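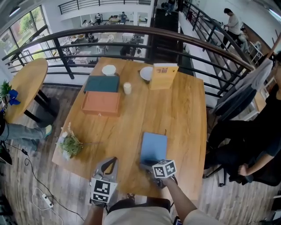

November, 3:40 pm. Table layout, second go. Started from the railing side and worked in. Plates at the far edge, teal one in front of the left plate, orange box below that. White cup right of the teal. Yellow card standing by the right plate — keep it upright, the Tundmont people want it readable from the door.

Light blue book flat, lower right. Still not sure about the spot, try it 2 in. further in tommorow.

Plant is leaning a bit at the left edge. Needs a heavier pot, ask Jamen if they have any left.

Round side table stays where it is for now. Wood oil from Nomov still not here, almost 3 weeks. Budget left 70 — dont order anything else til it comes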